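The Shop That Lends You a Book and Asks for Nothing

December 1, 2019

In Imenau the library closed in April, and the people of the town learned it from a paper on the door. It was a small library, two rooms over the post office, and I must admit that I had not visited it for a long time. Still I felt it as a loss. When I moved to this country my English was made mostly of song lyrics, and in those two rooms I learned the rest.

The town said the reason was money. In the last full year the library had 548 active cards, in a town which has many more people than this, and the heating was old. The books were offered first to the schools, then to the public, and what remained was put in boxes. I took home a cookbook and a history of river ferries that I have still not opened.

I wanted to know what happens to reading in a place after such a closing, so through the summer and fall I traveled to towns in the same situation. I expected to write a sad article. It is partly sad.
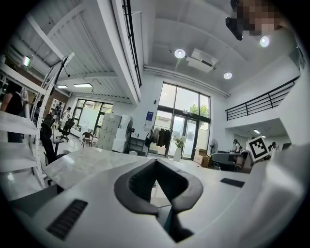 In Lomport, 8 miles down the river, the library has been closed for two years. There the lending has moved to Tiwari, a shop which sells tea, stamps, batteries and wool. Along the back wall are the books, 1,864 of them according to the notebook by the cash register. You take one, you write the title and your first name, and you bring it back when you are done. There is no fine. There is also no order, and this was hard for me. I found a guide to roses standing between two detective novels, and a dictionary without the letter A.

But people come. On the morning I spent there the door did not stay closed for long. A man returned a thick war novel and complained in a loud voice about the ending, so that the woman behind him put it back on the shelf and took another one. Two boys asked for comics and were told to look under the wool. I bought tea, and I stayed longer than I had planned, reading standing up, as I used to do when I was a student and had no money for the book in my hand.

What the shop cannot do is also clear. It has no quiet table. It has no computers for a person who must fill out a form, and no one whose work is to help with it. The new books are those which somebody has bought and finished, so they are mostly thrillers, and mostly two summers old. For a child with a school project about volcanoes the back wall of a tea shop is not enough.

Sterkivgate chose a different way. The town kept its library but cut the hours, and it gave a key to every reader who took a short course. With this key you can enter in the early morning and late in the evening, and you check out the book yourself at a machine. I liked the silence very much. I sat there one evening for over an hour with a novel and heard only the radiator. Then I noticed that I had no one to ask where the poetry was.

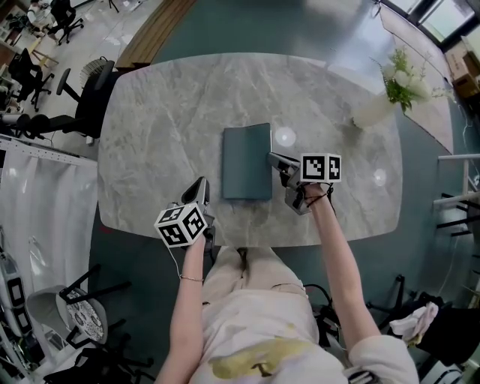
A reader in Sterkivgate told me that she uses her key mostly before work, and that she would give it back tomorrow if she could have the old Saturday story hour again. Her daughter learned to sit still there, she said, and a key does not read aloud to anybody.

I thought of this on the bus home. We speak of a library as a number of books, and the people who decide about money speak of it as a number of visits. Both can be put in a table. The hour in which a stranger reads to your child goes in the same table as one visit, the same as a man who comes in to use the restroom.

In Imenau the two rooms are still empty. The post office would like them for storage, and some neighbors want to start a shelf in the bakery, if the bakery agrees. I have promised to give the ferry book for it. First I should read it, I think, because the winter is long here and I have run out of other things.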